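Kanik hand-held gripper, pair - Okosness Equipment

Home / Equipment / Grippers and tools / Hand-held / Kanik pair

Item no. 102
Sold as a pair. Ships from Nuvenwood.
Availability: in stock, limited. Next batch late December.
Page updated 9 December 2020

Overview

Two-jaw gripper you hold and work by hand. One for the left, one for the right. Made for people who want to show a robot arm how a job is done before they put the arm on the job. Same jaws as the arm-mounted Kanik, so what your hand can pick up the arm has a fair shot at too. Pivoting jaws, soft ribbed pads, black plastic body. No air line, no bench mount.

Good fit for: labs, training rooms, small shops trying out kitchen and tableware handling.
Not for: hot pans, anything over the load limit on the data sheet, outdoor use.

See it at the demo kitchen

We run open afternoons at the Hoekstra building in Nuvenwood, second floor, ring the bell marked Okosness. It's a normal kitchen with normal stuff in it. Bottles, knives, salt, whatever the staff cook with. We set it up that way on purpose, a clean lab bench tells you very little about how a gripper behaves when you have a wall on one side and a row of bottles on the other.

What you get on a visit:

- short talk, 14 minutes, mostly about the jaws and pads
- dish handling with both grippers, done by our demo staff
- your turn, as long as you like within reason
- the arm-mounted version running in the next room, same tasks
- coffee

Group size is 4 max. We tried bigger groups and people at the back saw nothing but shoulders. Bring your own parts or dishes if you want them tested, just tell us the size beforehand so we can say if the jaws open wide enough.

Dish handling is the part most visitors ask about. Plates are harder than cups. Shallow, glazed, not much to hold on to, and if the pads come in at different heights the plate wants to tip. Staff will show you the rim grip first, then the edge lift. Take it slow the first few times, everybody squeezes to hard. 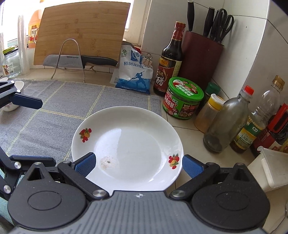 Rim grip on a porcelain plate, blue pads on opposite sides, demo kitchen.

After the plates its bowls. Bowls go quicker but you need the second gripper to steady things, so have a go with one hand first and then both. Lefties: the pair is symmetrical, swap them if it feels better.

Pads

Blue, ribbed, replaceable. Pull off, push on. One spare set in the box. Wash in warm water with a little dish soap, dry before refitting. Oil on the pads is the usual cause of slipping, check that before you call us. Harder pads on request for boxes and bags, ask at the visit and you can try both kinds.

Care

Wipe the body with a damp cloth. Do not put under the tap, do not put in the dishwasher. Keep crumbs and salt out of the pivots, a soft brush does it. Check the rivets once a month if the gripper is in daily use.

In the box

2 grippers (left, right)
1 spare pad set
1 soft brush
Quick start sheet
Data sheet with load limit and jaw opening

Not included: arm adapter, carry case, hard pads. Order separately.

Booking a visit

Use the form at the bottom of the page. Pick an afternoon, say how many are coming and what you want to handle. We confirm by email, normally next working day. No charge for the visit and no need to buy anything. Parking behind the building, the front spaces belong to the bakery and they do tow.

Masks on indoors please, and wash hands when you come in. If you are sick stay home and we'll move your slot.

Can't make it to Nuvenwood? Loan pairs go out for two weeks against a deposit. Return shipping is on you. Loan stock is short right now so ask early. Visit bookings come first.

Returns

Unused pairs, 30 days, original box. Used pads can't come back. Broken pivot in the first year, send us the whole gripper and we replace it. Please do not drill out the rivets yourself, we can't take it back after that.

Related: Kanik arm-mounted gripper / Kanik pad sets / Arm adapter plate / Carry case

Request a visit
Ask for a quote
Download data sheet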